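Folding a light top so the hem stays flat

Quick one, typing this between loads. Works for tees, sweatshirts, anything with a knit band at the bottom. You need a clean table and 2 minutes, less once you get the hang of it.

First — check the fabric. White shows everything. Lint, specks, whatever came off the dark towels. Go over it with a lint roller before folding, not after, or you press the bits into the creases. If a speck doesn't lift it's probably a stain, so put that one back in the hamper.

Lay it face down. Smooth from the middle out with flat hands. Don't yank the hem, ribbing stretches and then it waves forever. Just pat it into line. 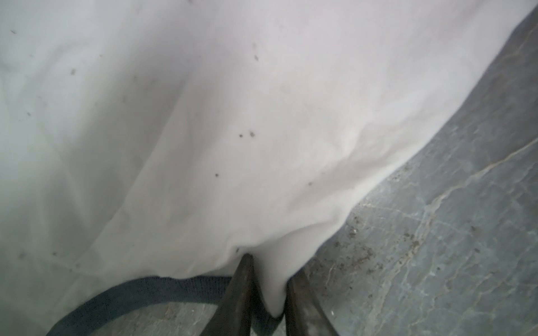 Dark ribbing on a white body is the fussy kind. The band is usually tighter than the cloth so it pulls everything in and you get puckers right above it. Leave those. Smooth the body only, down to a hand's width from the band, and stop.

Now fold:

Left side in to the middle, sleeve folded back on itself.
Same on the right.
Bottom up by a third, band lying flat inside.
Top down over it. Flip.

Edges curling? Run your palm along them once, slow. An iron is overkill for a drawer.

Stack with the folded edge facing you. I do mine upright in a Trirketti drawer box, the shallow one, and they stay put untill I pull one out. Heavy sweatshirts go flat on the shelf instead, they slump.

Sweater version coming in September, the sleeves are a whole differnt problem.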